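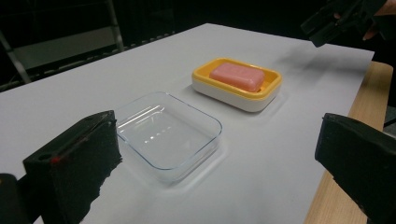

A bar of pink soap in its yellow and white dish, a glass dish beside it, and hand-held grippers at the ready.

3 min read

31/07/2023

I spent most of my morning at Smits watching people move soap, and I had a much better time than that sounds! Smits is the small shop on the second floor at Drarside that gathers examples for robot learning, and their newest batch of work (they call it Resham, after a street one of them used to live on) is all about bathroom stuff. Soap, dishes, toothbrush cups, that kind of thing.

If you haven't followed this corner of the business, the idea is pretty simple. A person picks up a gripper by the handle, squeezes it, and does a chore with it. A camera on the gripper records what the hand sees. Do the same chore enough times, with things set down a little differently each time, and a learning system has something to chew on. Each go is called a take.

Resham started back in January with 8 chores on the list, and as of this week they've got 714 takes of the soap chore alone. The one I tried was "bar from dish to dish," which a child could do with bare fingers. With the gripper I dropped it, then dropped it again, then sort of flung it (sorry, whoever had to go get it). I was told to slow down and come in flatter. My last few takes were okay, I think, and they let me keep two of them in the set, so somewhere down the line a robot may pick up soap a tiny bit like me. I'm weirdly proud.

The part I hadn't thought about was the sorting. Every take gets watched afterward, and of the 176 recorded the day before my visit, 119 were kept. A slip can stay in if the person recovers and finishes the chore. What gets tossed is mostly the dull stuff, like a recording that started late or a hand that wandered off to scratch a nose. 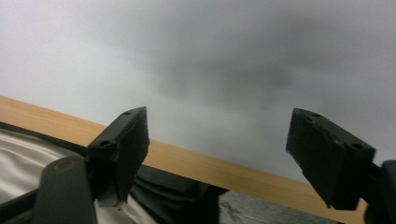 Do you need to know anything about robots to record takes?
Just how to squeeze a handle and follow a short list of steps. New people at Smits get a practice session first, and those practice takes don't go into the set.

Next up is a swap with Pestulow, the outfit across the river that has been doing the same kind of recording with kitchen things. The two shops want to trade chores for a couple of weeks and see whether a system trained on one group's hands can cope with the other's. I asked which side has the better hands and got two very different answers, depending on who was pouring the coffee.

They're still taking sign-ups for the fall recording sessions, evenings included. Wear short sleeves, bring a snack, and if they offer you the soap chore, go slow and come in flat. I'll be back for the toothbrush cups.

Contact us | © 2023 Drarside Notes | Back to top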